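**2025-02-14**

Valentine's Day, spent with two grippers. Gert Xaba wants a winner by the end of the month, so the Honen and the Brollis are going head to head in the simulator, same arm, same table, same controller. I have started calling it a tournament. Gert calls it a spreadsheet.

## Morning: Honen

25 tries on the bread and the Honen dropped it 4 times, once with real flair, straight onto the lime (I say lime, Gert says apple, the asset list says "fruit_green"). I loosened the grip force to 3,000 on our made-up scale, and it began carrying the loaf like a man holding someone else's baby.

The knife was worse. A wide blade flat on a table gives the fingers nothing to get under, so I sent them for the yellow handle and they came in crooked every time. Changed the approach angle, changed it back, had coffee.

## Afternoon: the long gray thing

I moved on to the whisk, or whatever it is. It has a shaft, it has a thick end, and it lies diagonally, which every planner I have ever written takes as a personal insult. I lined the wrist up over it and stopped the run there to check the finger angle before letting it close. The vase is on the other side of the arm and I'd like to get through one afternoon without hitting it.

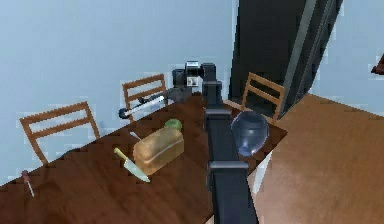

## Evening

Brollis not even loaded. Its model file has 3,783 faces in the thumb alone and the simulator crawls - I'll thin it out on Monday. Told Gert we were half done. Then home, with supermarket flowers.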